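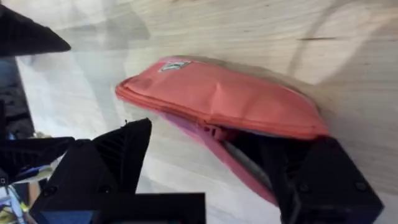 Vol. 11, Issue 2

Plurnov control software: soft objects and the new grip monitor

In May we moved the Plurnov arm to the new version of our control software, and since then most of our time has gone into soft objects. Rigid parts were solved well enough for our needs. A fabric pouch with a zipper is a different matter, because its shape changes every time a finger touches it.

The old planner, Stolto, took one picture from the wrist camera, computed a grasp and then closed its eyes until the motion was finished. With a box this is fine. With a pouch, the edge that Stolto selected could be in another place when the finger arrived. The pink lining also confused the segmentation, which often reported the pouch as two objects, one red and one pink.

The new module is called Shawky. It runs next to the planner and compares the wrist view with the expected outline during the whole approach. If the difference grows too large, it stops the arm and asks for a new plan. We keep the last 1,000 frames of each attempt in a buffer, so a bad grasp can be played back slowly the same afternoon — this alone has saved us many discussions.

Two problems are still open. Motion blur on the light wood table gives false edges along the grain, and Shawky sometimes follows them. Also, replanning takes some 45 milliseconds longer when the fingers cover a large part of the view. We now mask the fingers with their own geometry, but the mask must be made again after each change of fingertip.

Groups who use the Adamier driver can already install Shawky from the shared repository. Please read the note about camera calibration first, and send us your logs if the arm stops without a clear reason. The next update will include the zipper tasks.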